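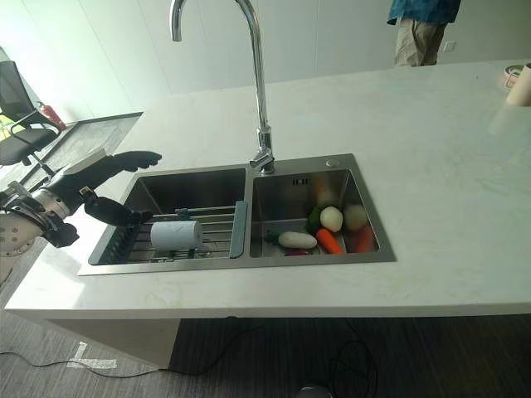 Sink with rack across the left bowl.

23 Oct 2024. Pay dispute timeline, Garnton depot.

Logged the union's ballot notices against the Falletov timetable. Strike days so far: 6. Service ran on 5 of them, reduced. Mondal branch had no trains on the other.
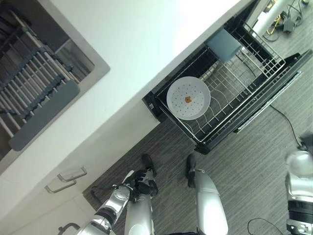 The overtime ban is entered as a separate column, as it overlaps with two strike days and was being counted twice. Jisberg figures still missing for December. Row 31 has the wrong depot code, fixed in my copy only. Please don't sort the shared sheet until I've merged it.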